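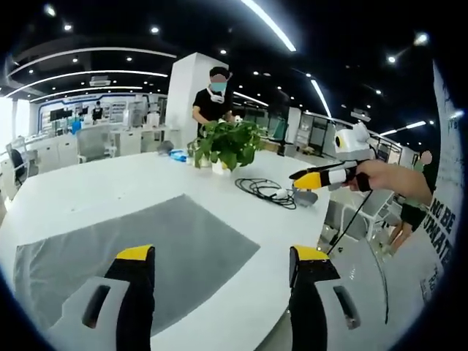 OPEN DAY DEBRIEF -- speaker notes
Otasside regional meetup, 27 Jun 2019
Talk slot 16 min incl. questions. Don't run over like December.

OPENING
Say hi, thank Malcolm Hulme for swapping slots. Who I am -- maintenance planner at Godinho, not a robotics person. Went along to the Nuvau open day because Adelino Lobo forwarded the invite and I had the arvo free.
Ask for hands: who's been to one of these? Wait for hands. (Last time I didn't wait.)

WHY WE WENT
- We've got the linen and wipes line at Godinho. All the folding is done by hand. Same job for years.
- Zedo quoted us for a fixed cell. 196 pages of quote. Read almost all of it. Still couldn't tell you if it handles a damp towel.
- So wanted to see soft stuff being handled, by anybody, up close.

THE ROOM
Open plan, big white table, desks down the side, display wall at the back. People wandering in and out. Nothing fenced off. Mention this, the safety people in the audience will ask.
No stage, no slides. You stood at the table and they handed you the gripper. Liked that a lot.

WHAT THEY WERE SHOWING
Hand-held grippers. Two fingers, yellow tips, a person does the arm part. You do the job with the gripper in your fist, it gets recorded, recordings go to train the arm later on. Go slow here, half the room will think it's a litter picker. (Joke is ok, once.)
Jobs on the table the day I was there:
- towel, fold and twist
- the pot plant, which I'll come back to
- cables. Everyone hates cables

TOWEL BIT -- main part of talk, take your time
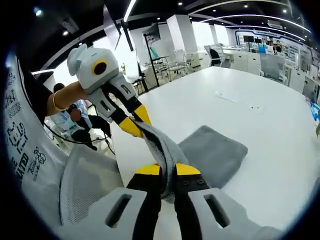 Slide 5: two grippers, one twisted towel.

Points to make off this slide:
- Two grippers on one piece of cloth, one up high, one down low. One gripper alone is no good for a twist, the other end just flops round.
- Look how little of the towel is in the tips. Pinch is small. I grabbed a great handful on my first go and the presenter said no, ends only.
- My wrist was sore after 10 goes. Our people do that all shift!! Pause here.
- Asked about grip force. Answer was you feel it through the handle and you learn. Not sure that's an answer. Malcolm may want to argue, let him.

Compare w/ the Zedo quote: there, the cloth has to arrive flat and square. Ours never does. At Nuvau they'd scrunch it up on purpose between goes so the recordings weren't all the same. Worth repeating that one.

PLANT BIT -- keep short
Leaves. Big soft heart-shaped ones. Task was lift a leaf without bruising it. I thought it was a gimmick, Adelino thought it was the best thing there. He reckons if it can be gentle with a leaf it can be gentle with his seedling trays. We disagreed about this the whole drive home. Leave it at that, do not get into the seedling trays.

WHAT I DIDN'T GET TO SEE
- An arm doing the towel by itself. Was told it's coming, no date given
- Wet cloth. Asked twice
- Anything about cost. They were polite about it
- Cleaning. How do you wipe down the tips if there's product on them? Should of asked

WHAT WE'RE DOING NEXT
Nuvau will lend us 2 grippers for a fortnight if we send them cloth samples. Samples are bagged up, need a signature. Zedo quote parked till then, not dead. Say "parked" in case they're in the room.
Adelino is drawing up the list of who gets a turn. Afternoon shift first, they asked.

QUESTIONS LIKELY
"Will it take jobs" -- say what we told our own crew, nobody's hours change for the trial, anything after that goes through the normal consultation.
"Can we visit" -- yes, they run the open day again in December, see me for the contact.
"Which model" -- don't know, will find out, write thier name down.

Colour handouts are in the grey folder. Adelino has the clicker. Get it off him before he goes for coffee.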